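프릴리츠(Prillitz) 소개

안녕하세요, 천 접고 다리는 작은 공방 프릴리츠예요!

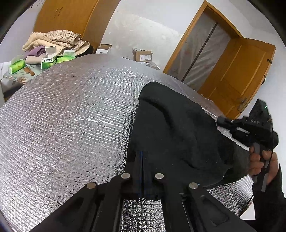 어떤 옷감까지 맡길 수 있나요?
면, 린넨, 얇은 모직까지 받아요. 가죽하고 모피는 저희가 다룰 줄 몰라서 못 받고요.

저는 공방을 꾸리는 Ngân Ông이에요. 처음엔 제 방 다리미판 하나로 시작했는데, 친구들 앞치마며 식탁보를 하나둘 맡다 보니 어느새 작업대를 따로 들이게 됐네요. 작업대에는 은색 반사 포일을 깔아 두고 써요. 그 위에 검은 천을 올리면 접힌 선이랑 주름이 또렷하게 보여서 제가 참 좋아하거든요(대신 하얀 보풀도 아주 잘 보여요, 하하). 검은 천은 보풀부터 떼고 접는 게 저희 순서예요.

접는 법은 동료 Radwa Ghoneim이 가르쳐요. 냅킨 접기 수업은 7월에 처음 열었고, 지금까지 93명이 다녀가셨어요! 수업용 천은 저희가 준비하니까 그냥 편하게 오시면 돼요.

맡기실 때는 한 번에 200장까지 받고, 그보다 많으면 먼저 메일 주세요. 식당 냅킨 600장을 하룻밤에 해 달라는 부탁은 이제 정중히 사양합니다. 한 번 해 봤는데 둘 다 이틀을 누워 있었어요…

월요일은 쉬어요. 수업 문의는 Radwa에게, 나머지는 저한테 보내 주세요!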